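5 Care of the basin and cabinet

5.1 Before first use

Allow 24 hours after installation before running water into the basin. The sealant along the wall needs this time to cure, and leaning on the front edge before then can break the joint.

Remove the protective film from the faucet and the drain ring. Film left in place traps water and marks the chrome.

Nadus basins are supplied in two widths, 520 mm and 620 mm. The instructions in this section apply to both. For the corner model, see the separate sheet packed with the bracket set.

5.2 What you need

Two soft cloths, one for washing and one for drying
Mild liquid soap with no abrasive
A plastic measuring cup
A soft brush for the overflow hole

Do not use steel wool, scouring powder, chlorine bleach or any descaler containing hydrochloric acid. Damage caused by these products is not covered by the guarantee.

5.3 Daily wipe-down

1. Remove soap dishes, cups and other items from the rim.
2. Run lukewarm water over the cloth until it is soaked through.
3. Gather the cloth in one hand, hold it low over the basin and squeeze it out above the drain. Keep it inside the rim so that drips do not run onto the cabinet doors.
4. Wipe the rim first, then the walls of the basin, then the floor. Finish at the drain.
5. Rinse the cloth and squeeze it out again in the same way.
6. Wipe the faucet from the lever down to the tip of the spout.
7. Dry the rim and the faucet with the second cloth.

Note: A colored cloth may release dye the first few times it is wetted. Wash it separately before using it on white ceramic. 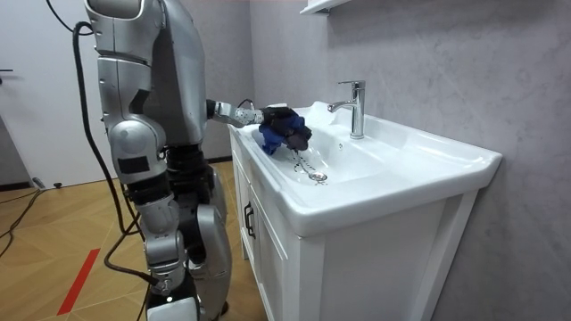 Firkberg, 13th March

The text from 5.4 onward replaces the January edition. Soap quantities have been corrected and the paragraph on the cabinet doors is new.

5.4 Weekly cleaning

1. Mix 4 ml of liquid soap into 300 ml of lukewarm water. More soap leaves a film that dulls the glaze.
2. Wet the cloth in the solution and squeeze it out over the drain until it no longer streams.
3. Clean the basin in the order given in 5.3. Use light pressure in the corners, where scale forms first.
4. Pass the cloth around the base of the faucet and along the raised back of the sink where it meets the wall. Do not scrape the sealant.
5. Insert the soft brush into the overflow hole, turn it twice and withdraw it.
6. Flush the overflow with clean water from the measuring cup. Pour slowly.
7. Rinse the whole basin and let the water run for ten seconds to clear the trap.
8. Dry all chrome parts.

CAUTION: Do not pour boiling water into the basin. Sudden heating can crack the ceramic. Water temperature must not exceed 50 °C during cleaning.

5.5 Drain

Hair and lint collect under the drain ring. If the basin empties slowly, clear the drain before using any chemical product.

1. Close the faucet.
2. Lift out any loose material with a plastic hook. Metal hooks scratch the chrome.
3. Wipe the inside of the ring with a damp cloth.
4. Fill the basin to a depth of two fingers and let it empty. Repeat if needed.

If the basin still empties slowly, clean the trap as described in section 7. Have a bucket ready under the trap before loosening the nut.

5.6 Cabinet

The Drusine cabinet is painted wood. It withstands splashes but not standing water.

1. Wipe drips from the doors as soon as they are noticed. Check the lower edge of each panel frame, where water is held longest.
2. Clean painted surfaces with a well-squeezed cloth and no soap.
3. Dry at once, following the line of the frame.
4. Leave the doors open for an hour if water has reached the inside.

Do not hang wet cloths over the doors. Prolonged contact will lift the paint along the top edge.

Small chips can be closed with the touch-up paint in the Spahić fittings bag. Apply one thin coat, leave overnight, then apply a second.

5.7 Care of the cloths

Rinse both cloths after each cleaning and hang them where air can reach both sides. Wash weekly without fabric softener, which reduces absorbency and leaves streaks on chrome. Replace a cloth when the weave has hardened or grit can be felt in it.

5.8 Faults

White spots on the faucet: scale from drying water. Lay a cloth dampened with diluted white vinegar over the spots for five minutes, rinse well and dry. Keep vinegar off the sealant.

Gray lines on the ceramic: metal marks from rings or razors. Rub gently with a wet cloth and undiluted liquid soap.

Odor at the overflow: repeat steps 5 and 6 of 5.4 on two consecutive days.

Faucet drips when closed: see 8.2, Replacing the cartridge.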